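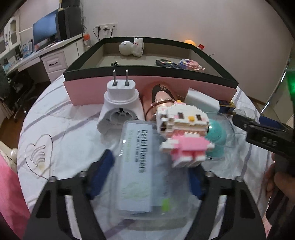
Illow: a day and night pack for block-building worlds

README, last touched 4/24/25

Hello, and thanks for stopping by! Illow is a small add-on for Pistix, the free block-building game, and it does one job: it gives your world proper seasons of light. Mornings come up slowly, winter evenings close in early, and lamps you place by hand warm up over a few seconds instead of snapping on. I started it because my own village looked the same at noon in every month of the game year, and after a while that began to bother me more than it probably should have.

What you get

The pack has 36 sky settings, 3 for each month of the game year, and the game blends from one to the next as the days go by. There is also a new lantern block, the Shen lantern, which you make from glass and any wax item. It comes in plain and hanging versions. The hanging one needs a solid block over it, and yes, a slab counts.

Installing

Close the game first. Unzip the download and drop the whole illow folder into your Pistix addons folder — the folder itself, please, and not the loose files inside it. Start the game, open the world you want, and switch Illow on under World, then Add-ons. Old worlds are fine. Your buildings are left alone, but do make a backup copy before you begin, as you would with any add-on.

Settings

Everything lives in a text file called illow.txt, and you can open it in whatever editor you like.

start_month: the month your world begins in. The default is March, which has a nice soft light for building.
lamp_fade: how many seconds a lantern takes to reach full brightness. The default is three.
lamp_limit: how many lanterns can be lit at once. The default is 1,000. If your computer is older, try a lower number and see how it feels.
long_nights: yes or no. Turn this off if you play with younger kids who don't care for the dark.

Changes are read when the world loads, so leave the world and come back in after you save the file.

Known problems

Lanterns placed underwater flicker when you swim past them. I have tried several fixes and like none of them so far.

If you also run Fivora, the weather add-on, load Illow after it. The other way around gives you a purple sky during storms (a few people have told me they prefer it, so suit yourselves).

Shared worlds work, but every player needs the same version of the pack, or some of you will be standing in daylight while your friends are stumbling around at midnight.

Using and changing it

Please do! You may copy Illow, change it, and include it in your own packs, as long as this file goes along with it. If you draw new skies, I would dearly love to see them. Bug reports are welcome too, and it helps a great deal if you paste in your illow.txt and list the other add-ons you have switched on.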